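Two arms, one planner: each arm plans fine alone, both together time out
Skedance community help > Motion planning > Dual arm
Asked by Freya Dawber

We have two arms facing each other over a table, each with a parallel gripper, and a blue bin between them. The job is sorting toy animals into the bin. With one arm enabled the planner finds a path nearly every time. With both enabled in one group it gives up with "no valid goal state", mostly when the right gripper is low over the bin and the left one wants to come in. 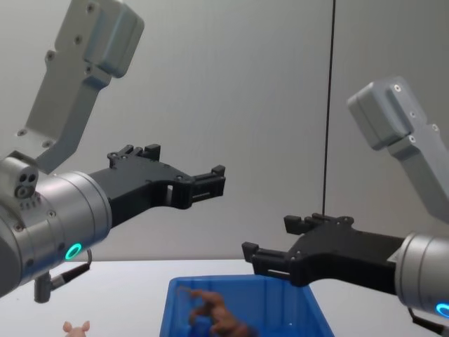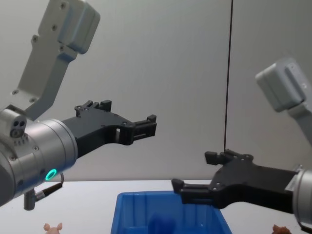
Page last changed: 6th November

What I have set:

planner: default sampling
planning time: 5 seconds
group: both_arms (left and right together)
collision padding: 30 mm on everything
bin: added as a solid box

I have tried raising the planning time to 10 seconds and it makes no difference apart from the wait. The wrist cameras and their brackets are in the model as meshes. Joint limits match the controller. If I drag the right arm up and out of the way in the viewer, the left arm plans straight away.

Is this a planner problem or have I described the cell badly? I would like to keep both arms in one group if I can, as we want them to hand things over later on.

2 answers

Answer from Aidan Ó Ceallaigh
Accepted

The cell description, I think. "No valid goal state" comes up before any path search has started. The planner samples joint positions for your goal and throws out every one that is in collision, so more planning time won't help much if they are all bad.

Two things in your list would do it.

The bin is a solid box. Any goal with the fingers below the rim is inside an obstacle. Build it from a floor and walls, or load it as a mesh and make sure the convex hull option is off. With the hull on, the bin gets filled in again and you are back where you were.

Padding of 30 mm on everything is a lot. It goes on both bodies, so your two grippers need 60 mm between them before the checker is happy, and the same goes for gripper against bin wall. Set it per link. I would leave 30 on the upper links, drop the grippers and the camera brackets to 10, and give the fingers none.

To see which pair is failing, turn on contact reporting and run the check on the goal state alone:

check_state --group both_arms --state goal --contacts

It prints the names of the two links for each contact. If it says right_finger and bin, fix the bin first. If it says left_gripper and right_camera, it's the padding, or a bracket mesh with the wrong origin – worth looking at in the viewer with collision shapes switched on, as the visual mesh can look fine while the collision one is off.

You can keep the one group for handovers. For ordinary picks I would define left and right as groups of their own and plan them in turn, with the other arm held as an obstacle at its current position. Seven joints is a much easier search than fourteen, if yours are seven-joint arms.

Comments

Freya Dawber: Contact reporting gave right_finger and bin on every sample. I rebuilt the bin with walls and the error has gone. Padding changed as you said. Still slow in the combined group but it does plan.

Aidan Ó Ceallaigh: Good. For the slow part, seed the goal sampler with the current joint state. There is a flag for it, seed_from_current, and it is off by default.

Freya Dawber: That helped, thanks. Marking as accepted.

Neville Goodall: Same error here with a tote at our Numham site. It was the convex hull option for us as well. It had been switched on again by the March update.

Answer from Myrto Athanasiadis

Have you tried the other planner? We had trouble with the default one and changed to the optimising one and it was better. I don't remember the settings. You could also put the arms further apart.

Comments

Aidan Ó Ceallaigh: The optimising planner still needs a valid goal, so it would have failed here too. Fine to try once the goal checks out.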